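Cuaderno taller, septiembre, 16:40

Puesto de frutería para Nala, sigo con lo de ayer. Escribo rápido que cierran el almacén a las seis.

Bolsas: probando la rosa fina, la de la manzana roja con hojita verde. Se arruga con nada y se transparenta la encimera. Para peques quizá demasiado fina, preguntar a Ferkomberg si la hacen en más galga. Pedido mínimo 2.000, una barbaridad. Stulby baja a 600 pero sin dibujo.

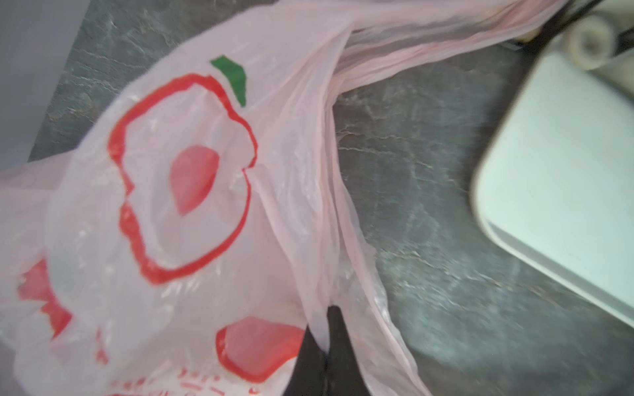
Asas: recogidas y retorcidas ocupan poco, pero luego cuesta un monton abrirlas. Mejor guardarlas planas, dobladas en tres. Probar mañana con goma.

Cestas. Azul = fruta (plátanos, pera y demás). Verde queda por decidir, yo pondría verdura pero en Tesfamariam la quieren para devoluciones. Que lo digan ya, hay que imprimir las etiquetas.

La mazorca de maíz, ¿fruta o verdura? Discusión absurda de media hora. De momento sin cesta fija. Es blandita, con textura de granos, ojo que ese tejido coge pelusa: cepillo suave, nada de lavadora.

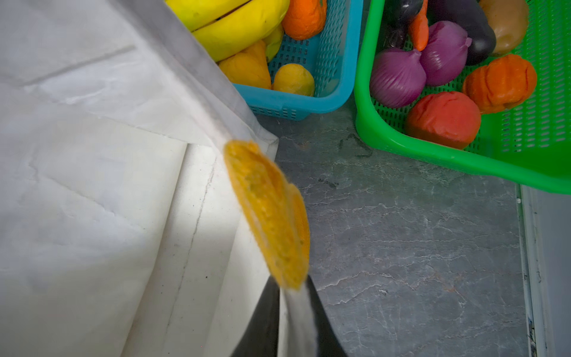 Tela blanca: tiene manchas grises y motitas, lavar antes de entregar. Y plancharla, las marcas de doblez se ven muchísimo. Si cae sobre el borde de la cesta engancha al sacarla, acortar el faldón o separar la cesta un palmo.

Pendiente:
- presupuesto bolsas (tope 55 euros la muestra)
- etiquetas cestas
- tela a lavar
- pedir otra pera de repuesto
- devolver el metro a la mesa de corte, qeu lo tengo yo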